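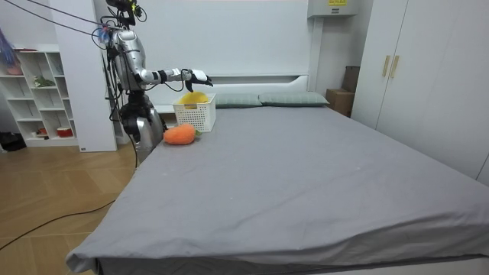
Members > Newsletters > Shop Floor Notes > Good practice

Search this site Enter keywords Go

Home robots: the rules we wrote down, and the ones we should have

I've been promising a piece on good practice for robots in household settings since the spring issue, and a few of you have been very patient (and a few of you haven't - I did get the emails!). So this month I'm going through the Halliday rules, which is what we've ended up calling the house rules a bunch of us in the Gultbridge group put together over the winter. They aren't a standard, and please don't quote them at anybody as if they were. They sit underneath whatever your site safety people already require, and they cover the small daily stuff that the official documents leave up to you.

A word on why we bothered. Most of us came from factories, where you have a cell with a fence and a gate and the machine stops when the gate opens. Put a full-size humanoid next to a bed and ask it to tidy toys into a basket, and there goes your fence. You've got soft things, slippery things, a cable or two on the floor, and a person who keeps wanting to lean in and straighten the sheet. I was that person. I got a talking-to for it in my second week and I deserved it.

So, the rules, with my own comments thrown in.

Keep hands off the props while the arm is live. If the plush toy falls over, it stays fallen over until the operator has called a stop and got an answer back. We say the words out loud, "arms off" and then "off," and the second person has to say it too. It felt silly for a day or so and now I do it at home when my kid is using the blender.

One person holds the stop button and does nothing else. No notes, no phone, no coffee. We used to let the note taker hold it and I argued for keeping it that way, and I was wrong. Swap every 20 minutes. People push back on the 20 minutes more than on anything else in the document, and I'd just say try watching a slow arm for longer than that and see where your mind goes.

Check the support before you check anything else. If your robot is on a tether or hangs from anything overhead, that gets looked at before power goes on, top to bottom, by somebody who wasn't the last one to touch it. Then the loose wiring on the body, especially near shoulders and elbows, where things like to get pinched. Stamley tapes a strip of colored tape at each tie point so you can tell at a glance if one has slid. I love this and have stolen it.

Floor cables get walked. I mean that literally: you walk the whole run with your eyes on it, including the bit that goes under the furniture. The rule says route them along a wall where you can and cover them where people step. We had a long back and forth about cable covers in a mock bedroom, with one camp saying a real bedroom wouldn't have them. My view is that a real bedroom wouldn't have the cable either, so cover it.

Soft items only near the hand until the grip settings have been signed off. Plush, fabric, light plastic. No glass, no ceramics, nothing with a point. The draft has a weight limit for the first runs, 100 grams, and there's a grumpy footnote asking whether that's for the object or for the object plus whatever it's tangled in. I wrote the footnote. We settled on whatever leaves the surface, all of it together.

Write down what you laid out before each run. This one is more about good data than safety, but the two run together more than you'd think. If the basket started by the pillows, say so. If the sheet had a big fold in it, say that. When a run goes odd, the first thing anyone asks is what was on the bed, and "the usual" isn't an answer. Our log sheet has space for 40 runs a page, which is too many, the boxes are tiny and my handwriting is awful. A new sheet is coming.

No lone working. I know, I know. But the draft is firm on it and so am I. If your second person goes out to take a call, the power goes off, even if you're nearly done.

And the last one, which is my favorite: anyone can call a stop, and whoever calls it doesn't have to explain it on the spot. You write it up afterward. We logged nearly 100 stops over the trial period and plenty of them were for nothing much (a squeak, a funny smell that was somebody's lunch). That's fine! I'd much prefer a log full of lunches.

Where we're still stuck is visitors. Gultbridge wants a taped line and a spoken briefing. Stamley wants visitors behind a door, full stop. The Skultiseo folks, who do a lot more demos than the rest of us, say a door kills the whole point of a visit and they'd take a wider line and a slower arm. I lean toward the line, but I'd want a second stop button out there with the guests' host, and then you need to train the host, and round we go.

If you have a view on that, or you've tried the 20 minute swap and hated it, send me your comments by 1st June so they can go into the next draft. Marked-up copies are great, and a two-line email is fine too. Please do put the rule number in your subject line, I spent most of an evening in May working out which rule "totally disagree with this one" was about.

The log sheet redesign will go out with the next issue, boxes you can write in and everything.

Related items
Color tape at tie points: how Stamley does it
What we learned from the Gultbridge open day
Stop buttons, wired or wireless? Your replies
Skultiseo demo notes, part two
Halliday rules: full draft and comment form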